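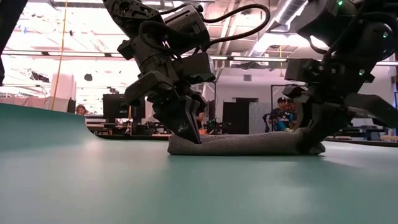
청록색 작업면에 가로로 길게 말아 놓은 진회색 천

**Tradico 천 정리 사업 중간 보고**
제출일: 2/7/23
수신: Younis 사업 담당
작업 장소: Zornell 공동 작업장

## 1. 진행 현황

이번 기간에는 회색 천의 분류, 펴기, 접기 작업을 진행하였습니다. 정리를 마친 천은 787장이며, 사업 종료 시점의 목표는 2,000장입니다. 목표 대비 절반에 미치지 못한 상태이고, 초반에 접는 규격을 두 번 바꾼 것이 지연의 주된 원인입니다. 규격은 현재 확정되었으며 남은 기간에는 변경하지 않을 예정입니다.

정리분은 모두 같은 창고 선반에 보관 중입니다. 아직 외부로 나간 수량은 없습니다. Tiltell 쪽 인수는 7월 중으로 협의되어 있고, 운송비는 당초 예산 항목 안에서 처리합니다.

## 2. 작업면과 천의 상태

작업대에는 녹색 매트를 깔고 씁니다. 회색 천과 색 차이가 커서 모서리와 가장자리를 확인하기 쉽습니다. 나무 상판에 바로 놓고 작업하던 때에는 얇은 천이 밀리는 일이 잦았는데, 매트를 깐 뒤로 해당 지적이 줄었습니다. 매트 가장자리가 말려 올라오는 문제는 남아 있습니다. 교체보다는 눌러서 펴는 방법을 먼저 시도하겠습니다.

천을 놓는 방향은 흰색 태그를 기준으로 맞춥니다. 태그가 있는 모서리를 작업대 먼 쪽에 두고, 비스듬하게 놓였을 경우에는 돌려서 변을 맞춘 다음 접기 시작합니다. 접힌 자국이 남은 천은 한 번 더 펴도록 하였습니다.

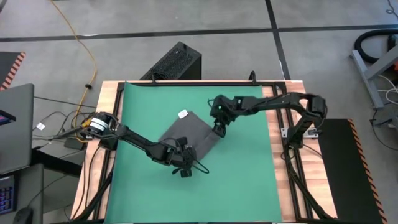

태그가 떨어진 천도 입고분에 섞여 있었습니다. 13장이 확인되어 따로 묶어 두었으며, 위 실적에는 포함하지 않았습니다. 이 천은 방향을 맞출 기준이 없어 두꺼운 단이 있는 변을 대신 쓰는 방안을 검토하고 있습니다. 용도를 걸레로 바꾸자는 의견도 있었으나, 인수처의 답을 받은 뒤에 정하겠습니다.

## 3. 접기와 말기

처음 계획서에는 말아서 보관하는 방식을 적었습니다. 말아 두면 선반에 세우기는 좋지만 끝부분이 풀리거나 한쪽이 뭉치는 경우가 많았습니다. 현재는 다음과 같이 나누어 적용합니다.

- 두꺼운 천: 평평하게 편 뒤 반으로 두 번 접어 쌓습니다.
- 얇은 천: 한 번 접고 길게 말아 상자에 눕혀 넣습니다.
- 한쪽이 두툼하게 겹치고 끝이 말려 올라간 천: 접지 않고 펴기 단계로 되돌립니다.

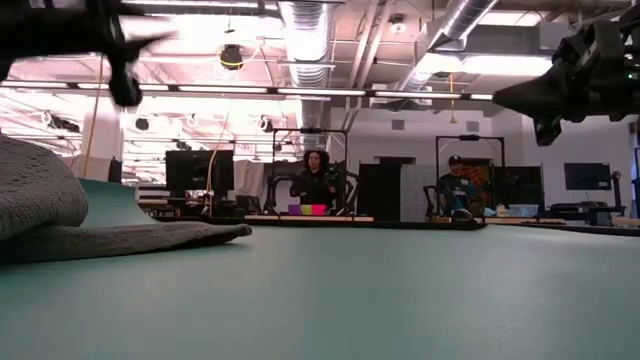

## 4. 점검 결과

기간 중 한 차례 내부 점검을 하였습니다. 상자 15개를 열어 접은 폭과 쌓은 방향을 보았고, 이 가운데 두 상자에서 방향이 섞인 것을 확인하여 다시 정리하였습니다. 모두 규격 확정 전에 넣은 상자였습니다. 오염이나 찢어짐으로 제외한 천은 별도 목록에 올려 두었으며, 목록은 정산 자료와 함께 제출합니다.

펴기 단계의 기준도 이때 정리하였습니다. 천이 대체로 직사각형으로 놓이고 안쪽에 겹친 곳이 없으면 접기로 넘깁니다. 아래쪽 변이 조금 기울어진 정도는 허용합니다. 원단이 늘어난 천은 당겨도 네 변이 반듯해지지 않아, 이 기준을 엄격하게 두면 작업이 계속 되돌아갑니다.
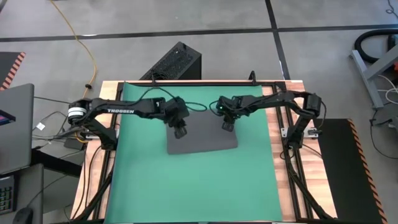
모서리가 둥글게 퍼진 천도 같은 기준으로 봅니다. 접은 뒤 튀어나오는 부분은 안쪽으로 넣고, 접힌 면이 바깥을 향하도록 쌓습니다.

## 5. 다음 기간 계획

1. 남은 입고분을 두께별로 먼저 나눈 다음 접기에 들어갑니다.
2. 태그 없는 천의 처리 방법을 Tiltell과 확정합니다.
3. 상자 겉면에 두께와 접은 방식을 표시합니다. 표시 양식은 초안이 나와 있습니다.
4. 말려 올라온 매트를 펴고, 효과가 없으면 소모품비에서 교체합니다.

예산 항목 간 변경 요청은 없습니다. 보관 상자 추가 구매가 필요할 수 있어, 견적을 받는 대로 별도 공문으로 알려 드리겠습니다.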